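Melwood Bamboo Drawer Box, shallow size
Reviewed by Sumeya Habte, 11th November

The Melwood is a shallow drawer box in bamboo, sold singly for fitting into an existing kitchen cabinet. I bought mine in April as a replacement for a particleboard drawer whose base had sagged. Outside width is 395 mm and outside height is 102 mm. Slides are side-mounted, metal, and come in the carton with 14 screws. There is no drawer front, so you either reuse the old one or order one separately.

Assembly is simple. The sides and back arrive joined and the floor slides into a groove. The printed instructions leave out the setback for the cabinet-side rail. I measured it from the old drawer. Check your opening before ordering, as the slides have little sideways adjustment and a cabinet that is out of square will bind.

The bamboo is light in color and evenly finished. Edges are eased enough that they do not catch a sleeve. One corner joint had a bead of dried glue that came off with a fingernail.
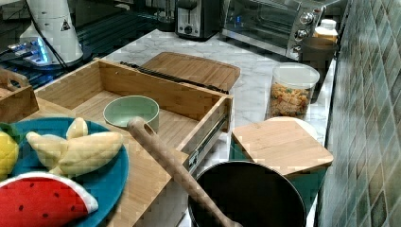

Depth is the main limitation. A small bowl sits on the floor of the box without trouble, but long-handled spoons have to lie on the diagonal, and a stack of bowls will not clear the rail above. For flatware, peelers and measuring cups the height is sufficient. Pots belong elsewhere.

The floor does not flex under a normal load of utensils. It marks easily: a wet whisk left overnight raised the grain in one spot, and light sanding with a coat of mineral oil fixed it. I would oil the whole interior before first use.

Travel on the slides is smooth with a slight rattle when the drawer is empty. There is no soft close. The Drevton box I tried earlier has it, costs more, and loses usable width to its thicker sides.

Dividers are not included. Breathnach makes a set that fits with a small gap at the back.

Order code is 1531. Recommended for shallow storage in a square cabinet.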